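Renters Insurance FAQ: Questions to Ask Before You Believe the Brochure | Illcombe Tenants' Desk

Last reviewed 27 Apr 2021 by Divya Kurup

We get a lot of mail from renters who were told they were "fully covered" and then found out what that meant. We don't sell policies and we take no commission from anyone who does. What follows is general information. Your own policy controls, so have it open next to you while you read.

My landlord says the building is insured. Doesn't that cover me?

Almost never. The landlord's policy pays for the landlord's building. If a pipe bursts over your couch, the ceiling is the landlord's claim and the couch is yours. I've read leases that seem to blur this, with a line saying "property is insured for the benefit of all occupants." Ask for the page of the policy that says so. I have yet to be sent one.

The lease says I have to buy from a certain company. Do I?

Read the clause again slowly. Many leases require you to carry coverage and then "recommend" a provider in the next sentence, in the same bold type. A requirement and a recommendation are different things, and the leasing office may be paid for the second one. If the lease really does name a single company, get advice from a tenant lawyer in your state before you sign. Rules vary.

Watch for the monthly "waiver" or "protection program" too. Often this protects the landlord against damage you cause and does nothing for your belongings. One reader was paying $23 a month for one of these at the Varma apartments and thought she had renters insurance. She had nothing of the kind.

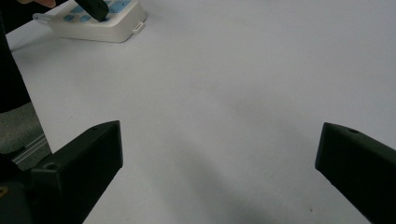
Power strip on a white table, gripper open.

What is the difference between actual cash value and replacement cost?

Money, and usually a good deal of it. Replacement cost pays what it takes to buy a similar new item today. Actual cash value takes off for age and wear. A laptop that cost you plenty four years ago might come back as a check for $92. Both kinds of policy get advertised as covering "your stuff," and the cheap quote you saw online was probably the second kind. Look on the declarations page. If you can't find the words, ask the agent in writing and keep the answer.

Even with replacement cost, many companies pay the depreciated amount first and the rest only after you've bought the new item and sent in the receipt. There is normally a deadline. Find it.

I filled out a quote on an app in two minutes. Is that a real policy?

Maybe. Kavitha Subramaniam in our office tried this with Skuveo, a comparison site, and was quoted without ever being asked whether she had a dog, a roommate or a home business. All three can matter. A fast application leaves the questions for later, and later may be when you file a claim. Before you pay, read back every answer the app filled in for you, including the ones it guessed from your address.

Is my roommate covered?

Don't assume it. Most policies cover the named insured and resident relatives. A roommate who isn't related to you generally needs a separate policy or has to be added by name. I'd lean toward separate. On a shared policy, your roommate's claim goes on your record as well, and the two of you share one limit.

What about power surges?

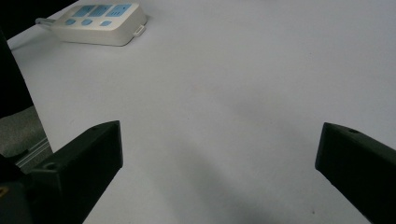
This is where I get the most confident wrong answers, sometimes from agents. A standard policy often covers damage from lightning. Damage from an "artificially generated" surge, such as the utility switching back on after an outage, may be covered for some items and excluded for others, and electronics are a common exclusion. Ask about your television and your computer by name. The connected-equipment guarantees that come with some surge protectors are a separate promise from a separate company, and the conditions are long. I wouldn't count one as insurance.

Do I need flood coverage if I'm upstairs?

Renters policies generally leave out flood, meaning water that rises from outside. Upstairs helps your furniture. It does nothing for the storage cage in the basement. Your policy may also refuse to pay for a hotel if the reason you can't get home is a flood it doesn't cover.

How do I prove what I owned?

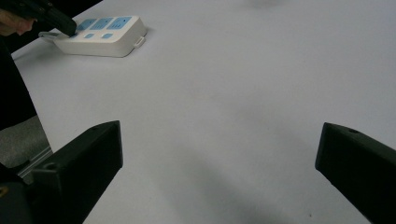
Start a home inventory now, before anything goes wrong, and expect the adjuster to doubt it anyway. Vasanthi Warrier had a kitchen fire in November and sent in a list of 235 items; the first reply asked for proof of purchase on nearly all of them. Photos help a lot. Put small things down one at a time on a plain white tabletop, like the one in the photo here, and get the serial number in a second shot. Open drawers and closets and take those too. Then store the whole set somewhere other than the apartment — a phone that burns with the dresser is no use to you.

Should I file a small claim?

Do the arithmetic first. If the loss is barely over your deductible, you may collect very little and still have a claim on your record for years. Some companies will open a file just because you called to ask. Say clearly that you have a general question and are not reporting a loss.

The company says I have 10 days to respond. Is that the law?

It may be the law, it may be the contract, or it may be something the letter-writer likes to say. Ask which, and ask for the section. Answer inside the time given while you wait.

Can you look over my policy?

Hema Nambiar reads policies for Illcombe renters by appointment. Bring every page, including the endorsements stapled to the back.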